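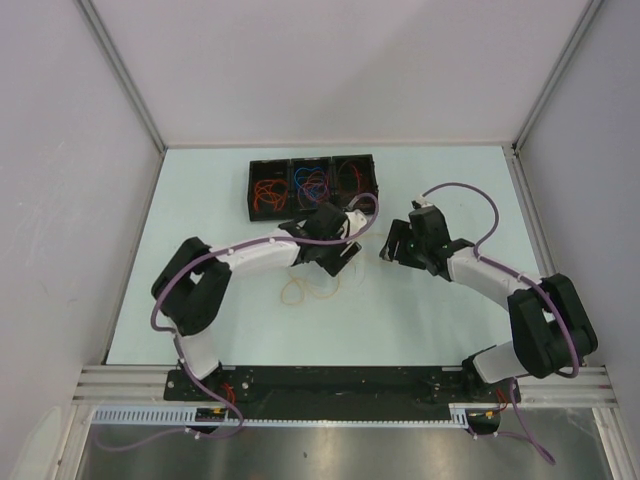 Bins, Bins and More Bins: My Workroom Sort-Out

Hi again, and welcome to the storage page! If you've come over from the sewing gallery, this one has a lot less fabric in it and a lot more plastic. I've been asked for it ever since I mentioned the big sort-out in my January post, so I finally sat down one evening and put the whole lot together, with a few words for each step.

Quick background for anyone new. I've been in this same workroom in Zernamholm for 17 years, and in that time I've saved every screw, spare knob and stubby pencil that came through the door. I do a bit of everything in here (lamps, picture frames, toys that need a new wheel) and all of it makes crumbs. The plan was to get the small stuff into storage bins within arm's reach and stop walking across the room with one washer in my hand.

The captions go in the order I did things. Scroll on down!

The "before" pile
Oh boy. Three drawers tipped out onto an old bedsheet. I did this on a Monday with the radio on and had to step over it until Wednesday, so learn from me and do one drawer at a time.

First rough sort
Metal, wood, plastic, string, and a heap I called "hmm." The hmm heap won by a mile. I used cookie sheets for this part and I'd do it again, they're easy to carry and nothing rolls off the edge.

Washing day
I bought my bins secondhand, so they all went through warm water and dish soap. Label glue was the worst of it! A dab of cooking oil left on overnight got most of it off, then soap again to get the oil off.

Trullon bins, small size
These are my favorites. The front lip is low enough that I can get my fingers in and scoop, and they still hold a decent handful. I wouldn't bother with the lids, mine went straight into the shed.

Trullon bins, next size up
For glue bottles, tape, sanding scraps and anything else that's an awkward shape. They don't nest with the small ones, which annoyed me for a whole afternoon and then I forgot about it.

Receipt for the lot
$68 at the Gunawan store on the corner, including a roll of labels and a marker I promptly lost. I had a number in my head that was quite a bit higher, so I went and got a coffee with the difference.

Trying them along the back
My first try had the bins pushed hard up against the back of the work surface. Nice and neat, but I was leaning across whatever I was gluing every time I wanted a brad. I brought them forward a little and my sleeves have been much happier.

Trying them on the side
I also tried a row down the left. I'm right-handed, so you can guess how long that lasted. If you're a lefty it might be perfect for you!

Labels, round one
Pretty handwriting, brown ink, tiny letters. Couldn't read a thing from my stool.

Labels, round two
Big block letters in black marker. Much less charming and so much better. I put the label on the bin and also a matching scrap on the surface behind it, so I know where each one goes home to.

The Plirkex rail
A strip with hooks that was supposed to hold the bins up off the table. It may suit somebody with lighter stuff than mine. I took it down after a week and it now holds aprons on the back of the door, where I like it a lot.

The hmm heap, again
Down to one shoebox. I made myself a rule that anything I couldn't name had to go, and then I broke the rule for a small brass thing with a hole in it, and I'd break it again.

Screws by length
My one fussy corner. Short, medium, long, and "too long for anything but I love them." I thought about going by head type too and then went and had lunch.

Give-away box
All the doubles went to the tool swap, plus an entire tin of cup hooks. Somebody took the cup hooks in the first ten minutes!

Three weeks on
Still mostly where I put them. The string bin has gone wild and there's a cookie cutter in with the hinges, but I can find a half-inch screw without getting up, and that's what I was after.

I'll add more when I get to the paint shelf. The page counter says this gallery section has had 2,847 visits now, which is lovely, so thank you for looking! If you have a good way to keep string from knotting itself up, please leave it in the guestbook. I've tried toilet paper tubes and I've tried jars.

Back to the gallery index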